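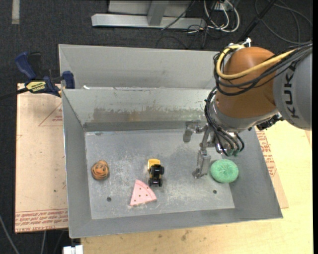 # Stringing bench, March 26, 2019

Notebook > Ocampo Tennis Club > Stringing bench

Search this notebook Go

Started the morning meaning to do nothing but catch up on the junior rackets, and of course I ended up chasing the tension business again, so I'm writing it all down while it's fresh and my fingers still remember which clamp felt wrong.

The story so far, for whoever reads this after me: the Hultby machine has been giving us string beds that feel fine on the bench and mushy by the second set. Olga Montoya brought hers back last week (racket 33 on the tag list, the old Wumell with the cracked butt cap) and said very nicely that it played like a trampoline. She's too polite to complain, so when she does I take it seriously. I had put it down to the string, that soft Stadach multifilament everybody likes, and told her so. I'm less sure of that now.

Cut hers out and did it over from scratch. Same Stadach, two-piece, machine set to 25 kg on mains and crosses both. The mains took 552 cm including the tails, and I'm noting it here because I always cut too much and then feel bad looking at the trash can. Prestretched by hand first, just a slow steady pull around the door handle, the way I was taught. I go back and forth on whether that does any good with a multifilament, but I did it last time and wanted to keep things the same.

This time I marked the string with a fine pen right at the jaw of each clamp before I let the tension head back off. Left clamp: mark stayed put. Right clamp: the mark crept out, not by much, maybe the width of the pen line, but it did it on every pull on that side. So there's our trampoline, or a good part of it! I'm a little embarrassed that I didn't do this test first, but it's a very easy thing to blame the string.

Took the right clamp off and had a look at the teeth. They were packed with a sort of gray wax, which I think is string coating that has built up over the winter – we did a lot of rackets for the indoor league and I don't believe I cleaned the clamps once. Rubbing alcohol and an old toothbrush got most of it. The rest came out with a strip of cotton cloth pulled back and forth between the jaws like dental floss. Wiped everything down, let it dry, put the clamp back on, and gave the adjusting screw a quarter turn. Then another little nudge, then back again, because I could see it starting to flatten the string and I'd rather live with a touch of slip than crush somebody's mains.

Pen marks again after that. The right side held on every pull except the outermost main, where it moved a hair. I can live with that one for now.

Left the racket lying flat for 30 minutes and tapped the bed against the left-hand one of Olga's pair, which I'd done back in August before the clamp got so dirty. The fresh one rings higher, as it should. I know tapping isn't a measurement and somebody is going to write that in the margin, so go ahead. The little tension gauge is still missing its battery cover and I don't trust what it reads when I have to hold the battery in with my thumb.

Other bits from today. Grommet strip on the blue junior frame is split at the top near the throat, so I slid a piece of tubing over the string there and it should see out the season. I didn't touch the two with the overgrips wound the wrong way. Some people like them like that and I've learned to ask. We're low on starting clamps springs and on the white replacement grips, the thin kind, please don't order the padded ones again.

Still to do:

- Pull the tension head down and check it with the hanging scale, at the same setting as today
- Clean the left clamp too, even though it's behaving
- Ask Olga how the Wumell feels after a proper match, and play with it myself if she'll let me
- Find that battery cover (I looked under the bench, and behind the ball hopper as well)

Racket 33 is on the hook by the door with her name on it. No charge for this one, please, it was our clamp.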